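Recording demonstrations in the simulator: Tresia club setup guide
Last updated Nov 15, 2022

These are the steps the Tresia student robotics club uses to record two-arm kitchen demonstrations in simulation. Follow them in order the first time. After that you will mostly need steps 3 through 6.

You should already have an account on the lab machine and have finished the one-arm exercise from October. If you have not done that exercise, do it first. The controls are the same, and learning them with two arms at once is slow.

What you need

– A seat at one of the lab machines with a graphics card. Laptops can open the viewer but drop frames when both hands are loaded.
– The Tevo project folder, current version.
– Both hand controllers, charged.
– A free slot on the sign-up sheet. Recording takes longer than you think, so sign up for two slots in a row.

Step 1. Update the project folder

Open a terminal, go to the Tevo folder and pull the latest version. If you get a conflict message, do not force it. Copy your own changes to a separate folder, pull again, then put them back one file at a time.

The settings file is the one that most often causes trouble. Your personal settings belong in the file with "local" at the end of its name. The plain settings file is shared, and anything you change there shows up for the rest of the club.

Step 2. Load the kitchen task

Start the simulator and pick the kitchen table from the task menu. Leave the random layout option on. It moves the cookware and food to new places every time you reset, and a policy trained on one fixed layout will only learn that layout.

Wait until the objects stop moving before you touch a controller. They are dropped onto the table from a small height and need a moment to settle. If something lands on its side or rolls away, press reset.

Step 3. Calibrate both arms

Hold the controllers in front of your chest with your elbows bent and press the two side buttons together. The simulated arms should move to match. Move your left hand first, then your right, and check that the correct arm follows each one.

If the arms are swapped, the controllers were turned on in the wrong order. Turn both off, then turn on the left one, wait for the light, and turn on the right one.

Calibrate again any time you stand up, move your chair or hand the controllers to someone else. Skipping this gives you recordings where the wrist is tilted the whole way through, and those can't be fixed afterward.

Step 4. Practice the task without recording

Do the full task at least 4 times before you record anything. Work slowly. The hands follow you with a short delay, and if you rush, you will push the cookware off its spot.

Keep one arm still while the other is working, unless the task calls for both. Small drifting motions in the idle arm end up in the data and the policy will copy them.

When a hand goes down inside something deep, bring it back up the way it went in before you move it sideways. Going sideways too early is the most common mistake for new people – the fingers catch on the rim and drag everything along.

Step 5. Record

Press the trigger on the left controller to start. A red dot appears in the corner of your operator window. Do the task once, return both arms to the rest position and press the trigger again to stop. One task per recording.

If you make a mistake partway through, stop and mark the recording as failed. Do not delete it. The Asfaw subgroup uses the failed ones to train the success checker.

Take a short break every so often. Your motions get sloppy when your arms are tired, and you will not notice it until you play the recordings back.

Step 6. Check your recordings

Open the playback tool, called Vasix, and go through each recording at double speed. Look at the hands first and the objects second. Stop the playback at the point where a hand reaches its target and see whether the fingers are where you meant them to be. 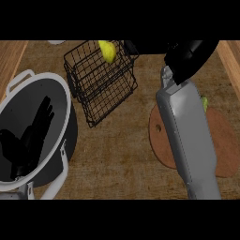 Playback view: left hand inside the pot, right forearm over the cutting board.

Reject a recording if a finger passes through a solid object, if an object jumps without being touched, or if the arms freeze for more than a moment. An arm blocking part of the view is fine. It happens in most recordings and the policy has to cope with it.

Write a short note for each rejected recording. "Bad" is not enough. "Right thumb went through basket" is what we want.

Step 7. Upload

Move the accepted recordings to the shared drive, in the folder for your task, and run the naming script. Do not rename files by hand.

The kitchen set has 2,724 accepted recordings so far, and 752 of those use both arms. Our goal is 3,000 before we start the next training run, so two-arm tasks are the most useful thing you can work on right now.

Common problems

The simulator opens to a gray window. The graphics driver did not load. Log out and back in.

One hand shakes. The controller battery is low, or it is too close to the monitor. Change the battery first.

Objects sink into the table. The physics step was changed in the shared settings file. Set it back to the default and reset the task.

Playback has no sound. There is no sound in these recordings.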